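The sink lady of Havdale

Annapurna Sastry answers the door with a tea towel over her shoulder and asks whether I want the tour or the tea first. I say tea. We end up doing both at once, which means I spend the first part of our chat holding a hot mug in a very narrow laundry while she opens cupboards at me.

If you've been to one of her Saturday mornings at the Havdale library you'll know the style. She talks fast, she laughs at herself, and she has strong feelings about sponges. I went to my first one in November, hoping for help with my pantry, and came home and threw out everything under the sink!

"People always want to start with the pantry," she says. "It's the fun one, you get to buy jars. I say start at the sink. You're standing there every day of your life, you may as well like the look of it."

Her own sink is tidier than mine has ever been, but it isn't a showroom. There's a chipped mug full of brushes, a bottle of detergent with the label half peeled off, and a tomato seedling on the sill that she's fairly sure is dead.

I ask how she got into all this and she puts the blame squarely on her old neighbour, Eino Huttunen. "He had the neatest kitchen I'd ever seen and the smallest. He'd lift every single thing off the bench at night, wipe it down and put it all back. I used to think he was a bit mad - now I do the same thing, in the same order."

So what goes back first? "The sponge. Always the sponge! It goes in the holder, the holder goes at the back in the middle, and everything else has to fit in around it."

She's not fussy about brands and she's not fussy about price. Her first holder cost 8 dollars and lasted her through two rentals and a house. What she does care about is air. She likes an open wire shape with a little tray at the bottom, something you can pick up with one hand and rinse under the tap. Suction cups she can't stand. "They fall off at two in the morning and you think you're being burgled."

One of her regulars, Lwazi Mabaso, argued with her for a whole session about whether a sponge should stand up or lie flat. She's a stander-upper at home, he's firmly in the lying-down camp, and they still haven't settled it. "He's wrong, but he brings good biscuits," she says.

And colour? I'd noticed that nearly everything around her sink was white or cream. She looks at it as though for the first time. "I suppose so. I had a bright green sponge for a while and it annoyed me. It kept catching my eye when I was trying to watch telly from the stove."

I confess that my sponge currently lives in the bottom of the sink, under the dishes. There's a bit of a silence. She tops up my tea.

The next Saturday morning is Sat 28 December, from 10 to 12, and she's doing sinks again. Bring your own sponge if you want an opinion on it.

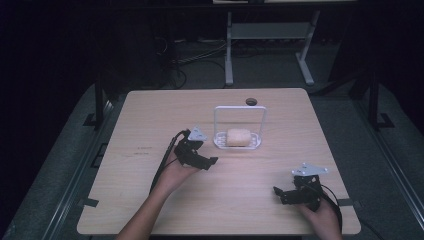 White wire holder with a cream sponge lying in its tray, the way Lwazi likes it.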